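Washbasin

A washbasin, also called a bathroom sink, hand basin or vanity basin, is a plumbed bowl used for washing the hands and face, cleaning the teeth, shaving and rinsing small articles. It is distinguished from the kitchen sink by its shallower bowl and smaller drain, and from the laundry tub by its capacity. In Australian usage "basin" is the usual trade term and "sink" is generally reserved for the kitchen, although both words are heard in the home.

Terminology and types

Basins are classified by the way they are supported. A wall-hung basin is carried on brackets or bolts fixed to the framing. A pedestal basin rests partly on a ceramic column, which conceals the waste pipe. An inset basin is dropped into an opening in a benchtop and finished with a visible rim, while an under-mounted basin is fixed from beneath so that the benchtop overlaps its edge. A vessel basin stands entirely on top of the bench. A semi-recessed basin projects beyond the front of a shallow cupboard and is favoured where floor space is limited.

The shape of the bowl is a separate matter. Round and oval bowls were the standard for much of the twentieth century. Rectangular bowls, with a flat deck along the back for the tap, became common in later domestic work and now account for a large share of new installations. The flat deck also serves as a shelf, a use for which it was not originally intended and which has influenced the width of later models.

Materials

Vitreous china is the most widely used material. It is a dense ceramic coated with a glaze that resists staining and most household acids. Fireclay is heavier and is used for larger bowls. Other materials include enamelled steel, cast mineral composite, solid-surface acrylic, glass, stone and stainless steel, the last being largely confined to public and institutional buildings. White remains the dominant colour. Coloured suites in pink, avocado and pale blue were sold in considerable numbers in the postwar decades and are now sought by restorers.

Fittings

The tap may be a pair of pillar taps, a three-hole set or a mixer. The single-lever mixer controls flow and temperature with one handle and requires only one hole in the deck. Chrome plating was for many years the near-universal finish; matt black is a frequent alternative, and the drain fitting does not always match it. Waste outlets may be closed with a rubber plug, a lever-operated pop-up or a push-down cap. An overflow, where fitted, returns excess water to the waste below the plug.

Cleaning

Routine cleaning removes soap film, toothpaste, hair and mineral scale. The customary method is to clear the deck, wet the bowl, apply a mild liquid cleaner and work it over the surface with a brush or soft cloth, beginning at the rim and finishing at the drain. The bowl is then rinsed and dried. The area behind the tap and the joint around the waste collect the greatest deposits and are commonly treated with a narrow brush. Cloths used on the basin are kept apart from those used on the toilet, and many households and cleaning firms rely on colour to maintain the distinction.

Cleaners are often measured into a cup or small bowl before use, which limits the quantity applied and allows the brush to be dipped. Abrasive powders and steel wool dull the glaze and are discouraged by manufacturers. Bleach must not be mixed with acidic descalers, as the combination releases chlorine gas. Matt black tapware is more readily marked than chrome and is normally wiped with water and a little detergent only. 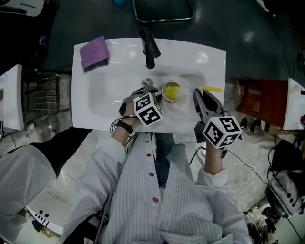

Comfort Asamoah disputes the preference for liquid cleaners, writing that a paste of bicarbonate of soda "lifts the grey line around the waste better than anything in a bottle" and that the brush matters more than the product. She also holds that a basin should be dried after the last use of the evening, a practice she regards as more effective against scale than any weekly treatment. Her view of bicarbonate is not shared by all suppliers of composite basins, some of whom advise against pastes of any kind.

Housekeeping manuals

The Mollar household handbook gives 13 pages to the bathroom, 2 of them to the basin, and recommends that the brush be stored with its bristles exposed to the air. The Aidoo guide to domestic cleaning treats the basin together with the mirror and shaving cabinet. Both works place the basin before the bath and the toilet in the order of cleaning.

Collections

The Kanis Collection of sanitary ware holds 1,223 items, including 99 washbasins and a range of plugs, chains and tap handles. Much of the material was acquired from demolished hotels and boarding houses. The Ultmont reading room keeps the associated trade catalogues, which are open to researchers by appointment, except in July.

See also

Bathroom cabinet
Bidet
Laundry tub
Mixer tap
Trap (plumbing)
Vitreous china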